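Gripper comparison - working group minutes

August 26, 2026, Skatville office, small room
Present: Trevor Haslam (chair), Lorraine Holroyd, Edin Dimitriou, Junpei Kudo
On the phone: Neema Minja, from item 2
Notes: Lorraine

1. Last minutes
OK'd. One fix, the wrist adapter was Edin's action and not Junpei's. Trevor still wants the old action list closed out, carried over again.

2. Where the sim runs are
Junpei: 1,448 runs done out of the 2,000 planned. Rest are queued. Stopped twice for the license server, restarted by hand both times. Lost 23 runs in the restart, they'll be rerun with the same seeds.
Neema asked if the rerun ones get marked in the table. Junpei says yes, separate column. Neema wants it in the summary too, a column gets missed.
Room layouts shuffle between runs, object set is fixed by config. Trevor asked for the config to be frozen untill the batch is finished. Agreed. No more "small" edits to object friction (Edin).

3. Two-finger vs. multi-finger
Main item, ran long.
Edin put up stills from the furnished room, teal-top dresser, long thin parts on the list. Long parts are where the hands differ so that's what we looked at. 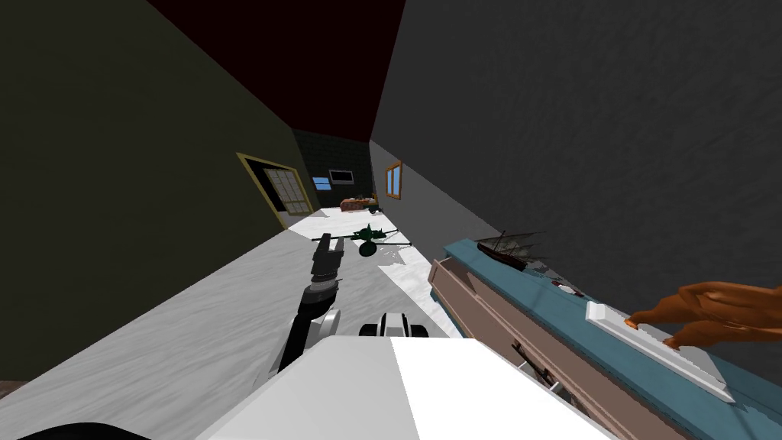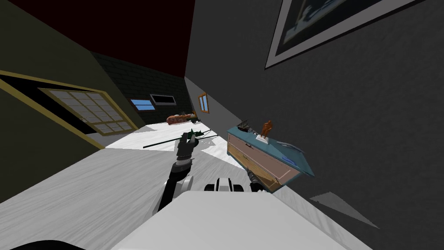
Furnished room, simulation, robot body at the bottom in both.

Edin's view: two-finger is simpler to plan for and he trusts the contact model. Multi-finger gives more contact points on a rod but the solver gets slow when several fingers touch at once. Wants to see step times before anybody picks a hand.
Neema disagrees about step time, says we're buying a hand for the floor and not for the simulator. Fair. Trevor said both go in the report.
Long discussion on what counts as a hold. Currently "object off surface, no slip for 2 seconds". Lorraine thinks too easy for bars and rods, they can droop at one end and still pass. Junpei can add an angle check. Edin worried it makes the first part of the batch not comparable. Junpei: poses are logged, can be worked out afterward from the logs, no rerun needed.
Agreed: add the angle check as a second score, keep the old one as is. Threshold to be proposed by Junpei, by email, don't bring it back to the meeting.
Also fingertips on a bar. Touching is not a grasp, scorer must not call it one. Junpei thinks it doesn't but will check the contact flag.

4. Camera
Body camera view is tilted. Neema asked if it's the mount or the robot pose. Edin doesn't know yet. Trevor wants an answer before the controller comparison, otherwise we end up comparing camera setups. Edin to print the camera transform next to each frame and check against the drawing.
Lorraine: arm and body take up a lot of the lower part of the view. Would a higher mount help? Edin says try it in sim first, costs nothing. Neema fine with that, doesn't want hardware moved before December.
Second camera on the wrist: parked.

5. Controllers
Short item, ran out of time.
Lolitz controller is what all runs so far use. Stoltmont one is installed on Junpei's machine, not on the cluster. Junpei got it to follow a joint path but closing the hand is a seperate call and timing is off. Thinks it's a config thing. Trevor asked how long. Junpei wouldn't say, will say after he's read the manual.
Neema: same tasks, same seeds, same object set for both, or the numbers are no use. All agreed.
Edin asked if force limits match between the two. Not known. Units might be different as well. Junpei to check.
Don't start the Stoltmont batch till item 4 is answered.

6. Hardware
Rowbotham loan hand, paperwork still with purchasing. Lorraine chased, will chase again. They want a return date on the form and we haven't got one. Trevor: put December, extend if needed.
Bench space ok. Edin needs the wrist adapter remade, bolt pattern was wrong on the drawing. New drawing is done, needs a second pair of eyes. Neema will look tonight.
Real test parts: Lorraine to get rods and flat bars in a few lengths. No need to match the sim ones exactly but weigh them so the sim can be matched to them later.

7. Report
Trevor writes the outline, everybody fills in own section. Neema wants failures shown with pictures and a line on what the score was. Short. Last one was too long and the floor people only read page one.

Actions
Junpei - finish the batch, rerun the lost ones, mark them in table and summary
Junpei - angle check plus threshold by email
Junpei - contact flag in scorer; force limits and units on both controllers
Edin - camera transform, report back to all
Edin - higher mount, sim only
Edin - step times per hand
Neema - check adapter drawing
Lorraine - Rowbotham paperwork, test parts
Trevor - report outline, old action list
All - leave the config alone

AOB
Shared drive nearly full, clear out old video if it's yours. Junpei asks that run folders aren't renamed, it breaks his script.
Next meeting when the batch is done, Trevor will send a time.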